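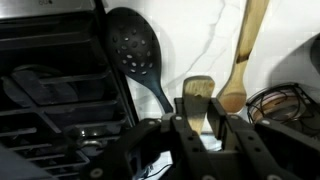 2 min read

Gripper Trial FAQ: Kitchen Utensils

Last updated 9 May 2024

Which grippers did you compare?
Two. The Winumik is a linkage gripper with flat finger plates. The Hukum has molded rubber fingertips and a shorter stroke. Both went on the same arm, with the same controller and the same wrist camera mount.

Why kitchen utensils?
Our users asked for them. Wooden handles are thin, light and not quite straight, and they tend to stand close together. A gripper that does well on test blocks can still push a spoon sideways before it closes.

How many picks did you run?
Each gripper got 200 scored attempts. With setup and practice moves included, the log holds 1,191 gripper closes. Only the scored attempts count in the results table.

What counts as a successful pick?
The tool has to come clear of whatever it was resting in or hanging from and stay in the fingers for 6 seconds. If a neighboring tool falls, we mark the attempt as a failure.

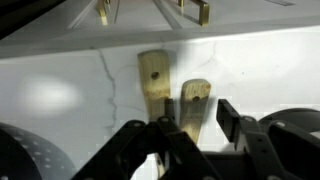 Handles that sit side by side are scored separately from single handles. The Winumik lost most of its points there, because its fingers need room on both sides before they close. Opening them only partway on the approach helped. That setting is now in the Plamitz controller profile.

Do I need the wrist camera?
For picking, yes. The fingers block part of the view during the last stretch, so we save the target position before the approach and stop updating it. For moving a tool over a work surface, we got better results from a fixed camera off to the side.

Can the gripper hold a spatula level?

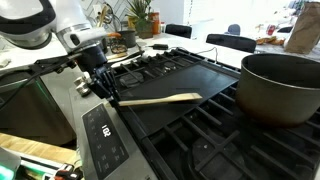 Grip force matters less than where you grip. Close to the blade, the tool stays level but the fingers end up near the cooktop. Farther back you gain clearance and the blade starts to droop. We settled on a point just behind the middle of the handle.

Were the burners on during scored attempts?
No. All scored attempts were run with the burners off. We have no heat data for either gripper.

Will you test the Apaza gripper?
It is next on the list. Our unit came in February with the wrong flange and we are waiting for the adapter.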